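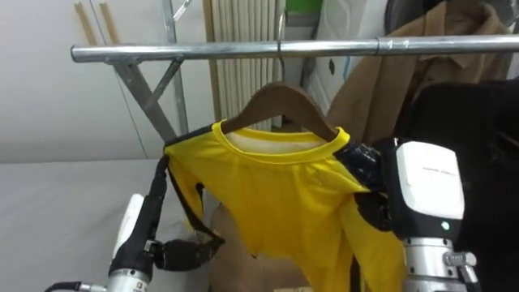 Will the arms take over my station?
No, and we do understand why it's the first thing everybody asks! At Wemley the Grillow arms help with hanging and straightening shirts on hangers, and that's the whole of their job for now. Folding, mending and packing stay with the people who do them today, and your hours and your pay stay as they are through June.

Who looks after them during a shift?
Each pair has one attendant, picked from folks who already know the garments (you can put your name down at the Wei desk on any Monday). Training takes 3 days, two of them on the floor, and you don't need any computer background at all. 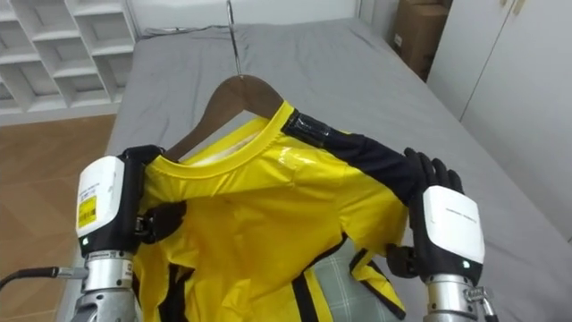
Attendants also check collars and shoulders by hand before a shirt moves on, and if something looks off to you, please trust your own eyes and send it back.

What if I'd like to stay where I am?
Then stay, and welcome! Pukex has 40 of us on the garment side, and the attendant spots are open only to people who ask for them. You can also try it for 2 weeks and go back to your old station afterward.

Last updated: June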